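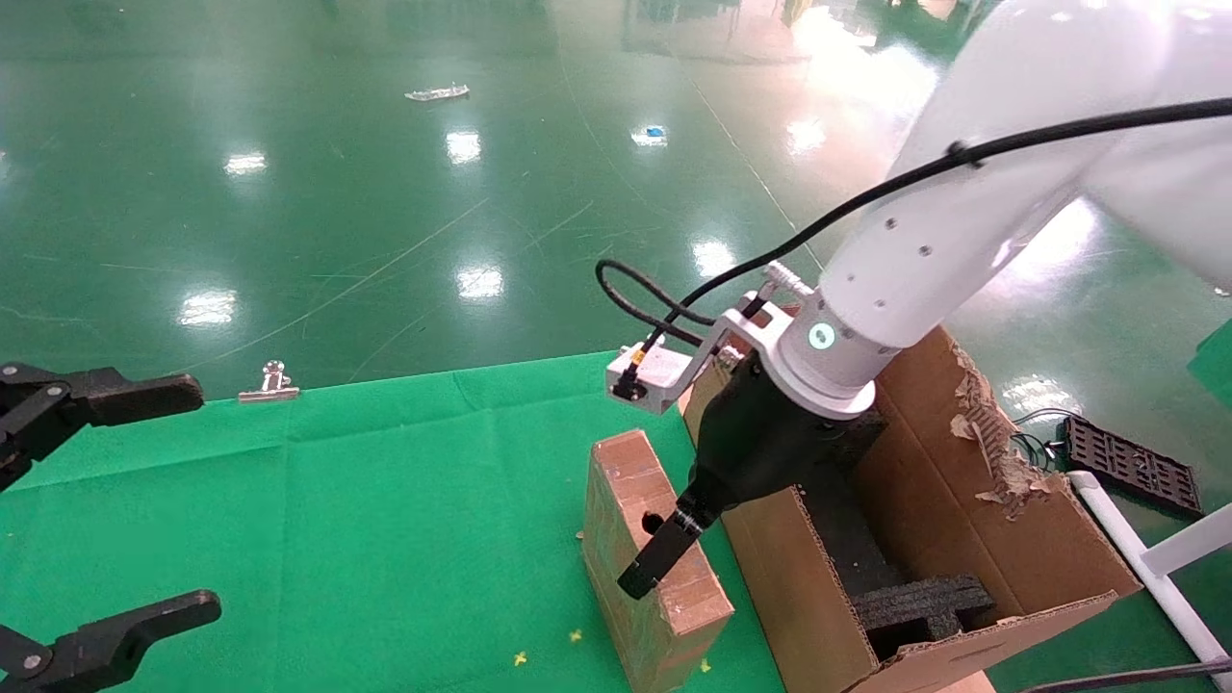
I spent most of August thinking we needed more data, and I now think we needed more varied data. We had been recording the same motion over and over with everything placed the same way, and the policy learned that one layout and little else. So we changed the routine. The cardboard block with the hole in its top face gets a new spot on the green cloth after every 20 episodes, and the open box beside it moves too.

Johanna Pichler does most of the teleoperation. She gets through 9 batches on a good day – fewer if the cables need attention. We throw out any episode where she hesitates for more than two seconds, as the model copies the pauses.

Next I want to try it on the Lokell parts.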